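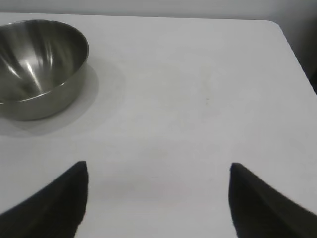
Odance、在留許可の更新を待つ人のための無料書類案内サービス「Plisten」を開始
更新待ちの期間に関する聞き取り調査の結果も公表

2020年8月17日
Odance(本部:Flomberg)

外国出身の住民を支援する民間団体Odanceは、在留許可の更新を申請し、その結果を待っている人を対象にした無料の書類案内サービス「Plisten」を、本日より開始いたします。あわせて、Flombergと周辺の町に住む外国出身の住民843名から回答をいただいた聞き取り調査の結果を公表し、関係する役所に対して二つの要望を提出いたしましたので、お知らせいたします。

■ 背景

在留許可には期限があります。期限が近くなりますと、本人は更新の申請をしなければなりません。申請をした後、新しい許可証が届くまでの間は、古い許可証の期限がすでに過ぎていることがあります。制度の上では、期限の前に申請をした人は、結果が出るまで、それまでと同じ条件で住み、働くことができます。しかし、このことは許可証のカードには書かれていません。カードを見た人に分かるのは、期限が過ぎているということだけです。

そのため、雇用主が心配をして勤務を止める、家主が契約の延長を断る、銀行の窓口で本人確認ができない、といった相談が私たちのところに多く寄せられてきました。申請をした本人には、受付の控えが一枚渡されます。この控えがあれば説明はできるのですが、控えはこの国の言葉だけで書かれており、また、文章が法律の言葉ですので、本人も、それを見せられた相手も、意味をよく理解できないことが少なくありません。

今年の1月から、私たちの相談窓口では、更新待ちの期間についての相談をほかの相談と分けて記録することにいたしました。記録を始めてみますと、同じ質問が、違う国から来た、違う仕事をしている人から、ほとんど同じ形で出されていることが分かりました。春からは役所の窓口の利用が予約制になり、直接に質問をする機会も少なくなりました。相談に来られる方の多くは、特別な事情を持つ方ではなく、必要な書類を期限の前にきちんと出した方です。

■ 聞き取り調査の結果

調査は、Flombergの調査事務所Chukwuに委託をして行いました。対象は、過去に少なくとも一度、在留許可の更新を申請したことのある成人です。回答は電話または書面でいただき、希望される方には通訳をつけました。回答者の氏名は、Chukwuから私たちに知らされておりません。

回答者843名のうち、更新の結果を待っている間に、自分の在留の資格が有効であることを他人に説明しなければならなかったと答えた人は、41パーセントでした。説明の相手として最も多く挙げられたのは雇用主で、次が家主または住宅の管理会社でした。銀行、保育施設、語学学校という回答もありました。

自由回答の欄には、具体的な経験が多く書かれていました。以下に、ご本人の承諾をいただいたものの中から、いくつかを日本語に訳して紹介いたします。

「職場の人事の方はとても親切でしたが、規則なので新しいカードを見るまでは勤務表に名前を入れられないと言われました。私は控えを見せました。その方は控えを読んで、これが何の書類であるか分からないと言いました。」(清掃業)

「部屋の契約を延ばすときに、カードの写しを求められました。期限が切れていたので、母国の親に保証の手紙を書いてもらいました。後で、その手紙は必要がなかったと知りました。」(学生)

「家族の葬儀のために国に帰りたかったのですが、待っている間に出国してもよいのか、だれに聞いても答えが違いました。結局、帰りませんでした。」(食品加工業)

三つ目の方のように、更新待ちの間の出国と再入国についての不安は、多くの回答に見られました。出国ができるかどうかは、許可の種類、国籍、経由する国によって変わります。一つの答えを全員に示すことはできませんが、どの条件を確かめればよいかを示すことはできます。Plistenでは、この部分に特に多くの項目を用意いたしました。

また、回答者の中には、困ったことは何もなかったと書かれた方も多くいらっしゃいました。その理由としては、職場に同じ手続きを経験した同僚がいた、という説明が目立ちました。

■ 「Plisten」について

Plistenは、いくつかの質問に順番に答えていくと、その人の状況に合った案内の文書が作られるサービスです。文書は、本人のための説明と、相手に渡すための説明の二種類です。相手に渡す文書は、雇用主向け、家主向け、金融機関向けの中から選ぶことができます。どの文書にも、根拠になる規定の番号と、役所の問い合わせ先が書かれています。

利用の方法は次の通りです。

・Odanceのウェブサイトから「Plisten」のページを開き、言語を選びます。
・現在の許可の種類、許可証の期限、申請をした日を入力します。
・文書を渡したい相手を選びます。
・作られた文書を画面で確認し、保存または印刷をします。

氏名や許可証の番号は入力していただく必要がありません。文書には氏名を書く欄がありますが、そこは印刷をした後に、ご自分の手で書いていただきます。入力された内容は、作成から30日が過ぎますと、私たちのサーバーから消去されます。それより前に消去を希望される場合は、文書の作成のときに表示される番号を使い、ご自分で消去の操作をすることができます。

印刷機をお持ちでない方、インターネットの利用が難しい方は、Flombergの相談窓口にお越しください。職員が一緒に入力をし、その場で印刷をいたします。料金はかかりません。窓口は予約制で、電話でも、知人の方を通してでも予約ができます。お子様と一緒に来られてもかまいません。

なお、Plistenで作られる文書は案内のためのものであり、役所が発行する証明書の代わりになるものではありません。また、更新の申請をまだしていない方、申請が不許可になった方、許可の種類を変更しようとしている方は、状況が複雑になりますので、Plistenではなく相談窓口に直接ご連絡くださいますようお願いいたします。期限が過ぎてから申請をされた方も同様です。

■ 役所への要望

今回の調査の結果をもとに、私たちは次の二つを要望いたしました。

一つ目は、受付の控えに、複数の言語による短い説明を加えることです。説明の内容は、「この控えを持つ人は、申請の結果が出るまで、以前と同じ条件で住み、働くことができる」という一文で足りると考えています。控えの様式を全部作り直すことは求めておりません。裏面に印刷をすることでもよいと思います。

二つ目は、雇用主や家主が、控えが本物であるかどうかを確かめるための電話窓口を設けることです。現在は、代表の電話番号に問い合わせることになっており、別の用件の人と同じ列で待たなければなりません。確認のための電話が長くかかれば、確認をしないで断るほうを選ぶ人が出てくることは、自然なことだと思います。

要望書の全文は、Odanceのウェブサイトに掲載しております。役所からの回答をいただきましたら、同じ場所に、そのままの形で掲載する予定です。

■ 関係者のコメント

Odance代表 Skarphéðinn Overgaard
「更新を待っている人は、規則を守った人です。申請を期限の前に出して、手数料も払って、あとは待っているだけです。その人が、職場でも家でも説明をし続けなければならない状態は、制度を作った人の意図でもないと思います。私たちは、制度を大きく変えてくださいとお願いしているのではありません。すでにある権利が、カードを見る人にも伝わるようにしてほしいのです。Plistenはそのための道具ですが、控えそのものが分かりやすくなれば、いつか必要がなくなるかもしれません。そうなれば、私はうれしいです。」

Odance法務担当 Bergþóra Frandsen
「文書を作るときに一番時間がかかったのは、雇用主向けの文章でした。正確に書こうとすると長くなり、短くすると例外が落ちてしまいます。何度も書き直して、最初の一枚には結論と問い合わせ先だけを置き、条件の説明は二枚目に移しました。家主の方からは、法律の引用より先に、契約の延長をしてよいのかどうかを書いてほしいという意見をいただき、その順番にしました。規定が変わりましたら文書もすぐに直しますが、お手元の古い文書は自動では変わりませんので、相手に渡す前に、もう一度作り直していただくことをお勧めいたします。」

■ 雇用主、家主の皆様へ

従業員や入居者の方からPlistenの文書を受け取られましたら、受付の控えの原本と一緒にご確認ください。文書だけでは、申請が受け付けられたことの証明にはなりません。控えの日付が、古い許可証の期限より前であることが大切な点です。判断に迷われる場合は、勤務の停止や契約の終了をお決めになる前に、文書に書かれている問い合わせ先にお電話をくださいますようお願いいたします。

Odanceでは、人事担当者の方を対象にした説明会も、オンラインで開く準備をしております。日程が決まりましたら、ウェブサイトでお知らせいたします。

■ Odanceについて

Odanceは、Flombergに本部を置く民間の支援団体です。在留の手続き、住まい、仕事に関する相談を受け、必要に応じて弁護士や通訳を紹介しています。運営の費用は、個人の会費と寄付によってまかなわれております。相談の内容が、本人の承諾なしに役所や雇用主に伝えられることはありません。

■ 報道関係の方のお問い合わせ

Odance 広報係(Flomberg本部内)
調査の集計表と質問票をご希望の方は、ウェブサイトの報道関係者用の書式からご請求ください。回答者ご本人への取材の仲介は、安全と個人情報の保護のため、お受けしておりません。Skarphéðinn Overgaard、Bergþóra Frandsenへの取材は、電話またはオンラインでお受けいたします。通訳が必要な場合は、お申し込みのときに言語をお書きください。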